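Teaching by Hand: A Conversation With Marisol Alcantara

Marisol Alcantara has led the demonstration program at Fondcombe for two years. Her group records people performing ordinary household and packing tasks, and those recordings are then used to train the machines that the company's partners hope to place in sorting rooms and small warehouses. She received us at 9 in the morning, before the first recording session, and spoke for most of an hour.

The program began with remote control. An operator sat at a desk with a pair of handles and guided two arms across the room. "It was exact, and it was slow," Ms. Alcantara said. "A person who can fold a shirt without thinking needs several attempts to fold it through a handle. We were recording the difficulty of the equipment as much as the skill of the person."

The greater part of the work is now done with hand-held grippers. The operator holds the tool directly, and a camera mounted on it records what the fingers approach, touch and release. Ms. Alcantara said that new operators are generally comfortable within one shift, although she does not count their recordings toward the total until a supervisor has reviewed them.

Asked which tasks had proved hardest, she did not hesitate. "Bags," she said. "Anything soft inside something soft." A rigid carton offers the same edges each time it is picked up. A bag of clothing settles and folds in on itself, and a grip that holds at one moment may be too low or too narrow at the next. The current packing series contains 155 approved demonstrations in which bagged garments and packaged goods are moved in or out of an open carton. The target is 1000.

"I ask operators to keep the bag upright over the box and to take hold low down, from both sides," she said. "If they pinch the top, the weight swings. The machine will learn the swing as well."

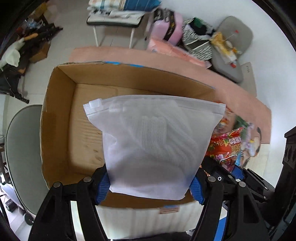
Ifor Gittins takes a more reserved view of the method. In written remarks supplied for this article, he argued that a hand-held tool permits movements no mounted arm could reproduce, and that a share of every collection must therefore be discarded. He would prefer that remote control be kept for all tasks requiring two arms, even at the cost of fewer recordings. "A demonstration is an instruction," he wrote. "It should be one the machine is able to follow."

Ms. Alcantara accepted part of the criticism. Of the most recent group of recordings, 47 were set aside on review, most of them for wrist angles that the receiving arm could not reach. She noted that operators are now shown the limits of the arm before they begin - a short session, with the arm itself moved through its full range - and that fewer recordings have been rejected in the weeks following.

She does not intend to give up remote control altogether. It remains in use for checking. When a trained system fails at a task, an operator takes over through the handles, completes the movement, and returns control. Those corrections are stored separately and, in her opinion, are worth more than their number suggests.

On the arrangement of the recording rooms, she was firm. Operators are not asked to clear the surroundings before they start, and the goods on the table are changed often. "We had a very tidy room in the first year," she said. "The system did well in that room. Then Hilkka Oksanen moved a chair, and it did poorly."

The packing series is expected to close in September. A second series, on opening and resealing bags, has been approved but has no starting month. Ms. Alcantara said she would first need more operators, and that two are in training at present.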